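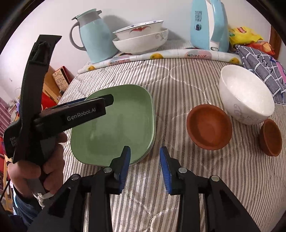 Left hand on the grip, GenRobot.AI label showing.

Fuel log, quick version. For Kirton student pilots, do it every flight.

Draw 2 columns, time and fuel left. Write the dipped figure at the top before start up, not what the guage says.

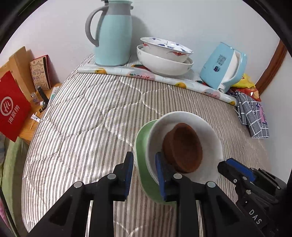
Then every 20 minutes, note the time and take off your planned burn. Switch tanks, write which one. Wind worse than forecast? Redo the sum now, not over Traswood.

Reserve stays out of the sums. Always. Dip again after shutdown and compare.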